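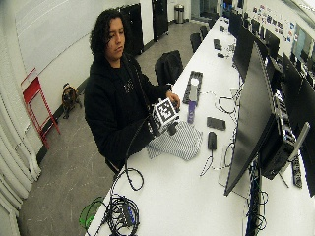 A marker cube in use at the long table in the Jundis room.

Tracking fault on the Flirkell rig

Members of the Ino programme are advised that part of the hand-tracking data gathered in June has been withdrawn. Of the 2,537 recordings made during the month, 1,376 are affected by a fault in the way the position of the marker cube was worked out.

The fault was traced to a settings file which had not been updated after the cubes were refitted to their handles. The software continued to use the old measurements and gave no warning. Positions were therefore wrong by a small but steady amount, and a robot arm at the Salgado site, working from the same data, closed its gripper short of the target and struck the bench. The arm stopped as designed. There were no injuries, and damage was limited to one finger pad.

Recording on the Flirkell rig may continue under the following conditions. Each cube must be checked against the reference plate before the first session of the day, and again after any knock or change of cable. Arms at Salgado will run at reduced speed until 90 clean trials have been logged.

Groups holding copies of the withdrawn recordings are asked to delete them by Tuesday. A corrected set will be issued through the usual shared folder.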